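Reading order for the Mekalier books, and is the prequel safe to read first?

Posted in Series & Sequels, March 9, 2026

I just finished Sheehan and I am completely hooked!! My sister handed me her copy (536 pages, and I read it in one weekend) and now I want everything else. My library has Kollirero and the prequel, Wetarent, on the shelf, but the covers don't have numbers on them. Does Wetarent spoil anything? And is Kollirero the direct sequel or the one about the cousins?
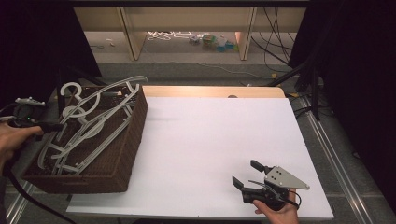 Basket of white hangers on the big table

Please no spoilers about the lighthouse, I'm begging you!

Teresa Flanagan
Oh, I envy you so much, reading these for the first time! Go Sheehan, then Kollirero, then Wetarent. Kollirero is the direct sequel and picks up the morning after that dinner (you know the one). The cousins get their turn in a shorter book that my library only has on audio, and you can slot it in anywhere. Wetarent came out last, in September, and it's set almost 30 years earlier, but it assumes you already know who the letters are from. If you read it first you lose the best surprise in the whole series, chapter 31 of Kollirero. I gasped out loud on the bus! 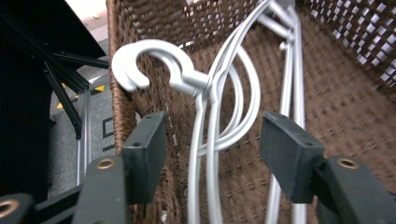 Wetarent also has the best opening of any of them, in my opinion. The grandmother is running the dress shop by herself and you get the whole place through her hands, the pins and the ledgers and the back room. There's a bit with the hangers that I love, and when I look at that white hook curling over like a question mark I can hear her muttering about them all over again. Save it for last, it's such a treat.

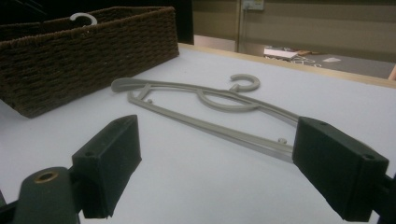
Teguh Teoh
I did it the other way around, Wetarent first, and still had a great time. You do guess the letters thing early, yes. But the feud makes way more sense and I liked the uncle a lot better than my friends did. Get the edition with the family tree if you can, there are 2 Josephs.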